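Speaker notes – comparing fingers and wrist cameras on thin objects
Surnville, 6 November 2018

**Opening (keep it short)**

Thank the hosts. Say that I will speak slowly and that questions are welcome at any moment.

Our question was simple. We have two pairs of fingers for the same gripper body, and two wrist cameras. Which pair should stay on the arm when the objects are thin and stiff, like plastic cards? I promised Wenceslao Esquivel an answer in May, and it took longer than I wished.

**Why cards**

Most of our test objects are blocks and cups. They forgive a lot. With a card, the fingers must arrive on both sides of a very narrow edge, and a small error in angle pushes the card and does not grip it. Also the card sits in a case, so the walls limit how far the fingers can open.

(Pause. Ask who has tried cards or sheet metal.)

**Fingers**

- Pair A, from the Storbridge kit: wide and flat, soft pads. Good force, but the tips are too thick near a wall.
- Pair B, our own: black, tapered, with blunt tips. Less contact area. They go into places where pair A cannot enter.

We made 541 attempts in total with both pairs. I do not show the full table, it is in the handout. The main thing to say is that pair A failed mostly before contact, and pair B failed mostly during the lift. These are two different problems and they need two different repairs.

**Camera**

The first camera had a delay of 62 milliseconds. It does not sound like much, but the operator felt it. Joon-young Wang told me he began to wait after each small motion, and he did not notice it himself until we changed the camera.

The second one is mounted closer to the fingers. You lose the overview of the table, you win a good look at the tips. For cards I prefer this. For cups, I would take the first one back.

**Show the wrist views now**

Let people look for a moment before speaking. Pair B in both, same kind of card.
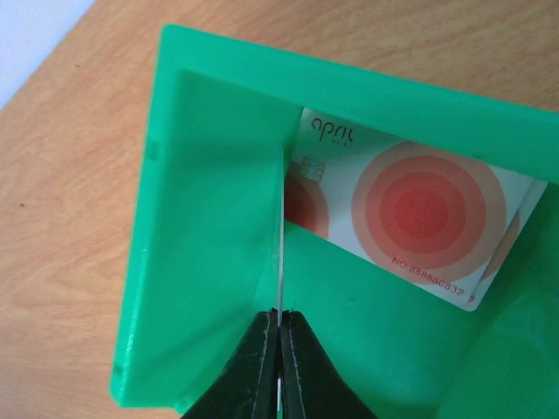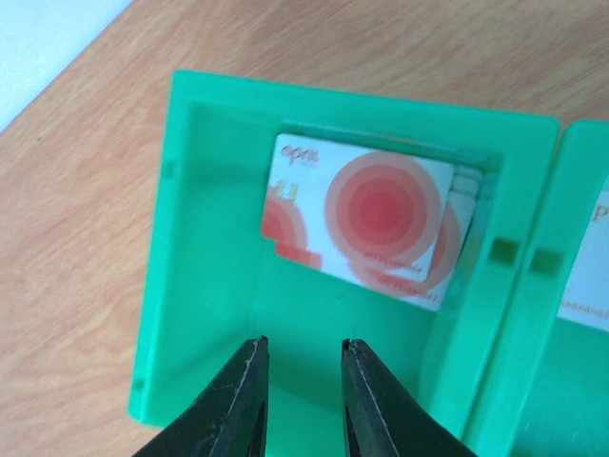 Point first at the blunt tips. In the first view they have a thin edge between them, in the second there is a gap with only green plastic. Then ask: from this camera, could you judge the depth? Bontu Derese put up her hand at exactly this point in the rehearsal and said that she could not, and that she would add a second camera from the side before she would change any finger. In her opinion we compare the fingers too early, as long as the operator is guessing the height. She also asked to see the failed lifts of pair B sorted by operator, and I should have that page ready.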